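3.2 Delays at the check-in table 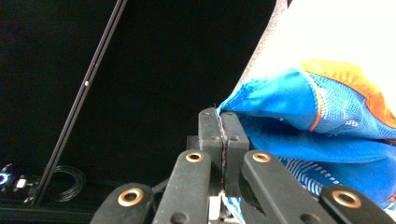 Figure 3. Two-finger gripper closed on the edge of a blue garment.

Most of the waiting time in the Urberg district election built up before the voter reached a booth. Voters gave their name at the check-in table, a poll worker looked it up in the printed roll, the voter signed, and a ballot was handed over. We timed each of these steps separately at four polling places. The step with the widest spread was the handing over of the ballot, which we had expected to be the simplest. Ballots in Urberg are printed on thin stock and stored in tightly packed pads, and workers often had trouble parting one sheet from the next. The difficulty is a familiar one with thin, limp material of any kind: in Figure 3 the two black finger pads are pressed face to face with only the very tip of the blue fabric between them, and a poll worker lifting a ballot by its corner has to work with a similarly small hold. If two sheets come up together, the worker must stop, put one back and correct the tally.

We recorded 775 check-ins in all. In 19 of them the worker picked up two ballots and noticed before the voter left the table. We found no case in which a voter reached the booth with two ballots, although our method could not rule this out, as observers stood behind the table and did not see every sheet. The end-of-day count of unused ballots matched the roll at three of the four polling places. At the fourth, Bakke, the count was one short. The presiding officer put this down to a spoiled ballot that had not been entered on the form, and the district office accepted that account.

A corrected double pick took up to 110 seconds. Much of this went on paperwork. The district's rules ask for the second worker to witness the return of the sheet and initial the tally, and at busy times the second worker was already dealing with another voter. At Murnel the presiding officer had told staff to initial such corrections in batches, at the end of each hour. This shortened the wait but left the tally out of step with the pad for long stretches, and two of the workers there told us they disliked the practice.

Queue length followed the pattern reported for the earlier March election. There was a peak soon after opening and a longer one in the early evening. Bakke had the longest evening queue even though it had fewer registered voters than Murnel. The difference seems to lie in the room. At Bakke the check-in table stood just inside the only door, so that voters who were leaving had to pass through those waiting. Anau, which used a hall with separate doors, had short queues throughout the day — at no point did its line reach the outer door.

We also looked at whether the split of the roll affected the wait. All four polling places divided it by surname into two halves of about equal length. In practice the halves did not draw equal numbers of voters in any given hour, and one worker was often idle while the other had a line. Staff at Anau dealt with this by letting the free worker hand out ballots for both halves. The roll itself stayed where it was, so no voter was marked off in the wrong book. We think this is the likeliest reason that Anau's handover times were more even than those elsewhere, but with a single polling place using the method we cannot separate it from the effect of the building.

Some limits should be kept in mind. Observers were present with the knowledge of the staff, who may have worked more carefully as a result. Timing was done by hand, and the boundary between signing and handover was not always clear — some workers reached for the ballot while the voter was still writing. In those cases we started the clock when the pen left the page. Voters who needed help finding their entry in the roll were timed in the same way as all others, and they account for most of the long look-up times discussed in the next section.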